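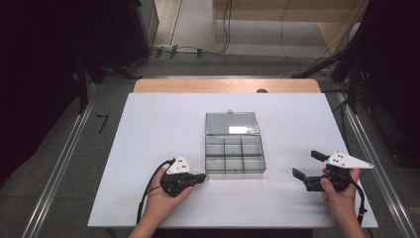 Fig. 1. Puesto de demostración: caja organizadora de seis compartimentos, con la tapa abierta, y las dos pinzas manuales.

Informe de visita, jornada de puertas abiertas de Lustus
Autora: Araceli Paredes
Entrega: 2022-07-31

1. Qué vimos
Visita en junio, grupo de 15. Charla corta al principio (diapositivas, poco que anotar) y luego al taller. La demo principal, la de la Fig. 1: una persona trabaja con una pinza en cada mano sobre un tablero blanco. Cada pinza lleva encima una placa triangular blanca con puntos negros. Según el guia, las placas sirven para seguir la posición de la mano y pasar después el movimiento al robot.

2. Tarea
Abrir y cerrar la caja. Parece facil, no lo es. La pestaña del cierre es pequeña y el plástico transparente. Probamos 11 del grupo, 2 intentos cada uno. Yo cerré la tapa a la segunda.

3. Datos
Nos dijeron que el proyecto Titance tiene 1,872 demostraciones grabadas. No apunté cuántas son de cajas, pendiente de preguntar.

4. Dudas
- ¿Por qué pinzas manuales y no teleoperación? La respuesta fue coste y rapidez, sin cifras.
- El cable de cada pinza molesta al girar la muñeca. Preguntar si hay version inalámbrica.

Falta añadir la parte de Bech.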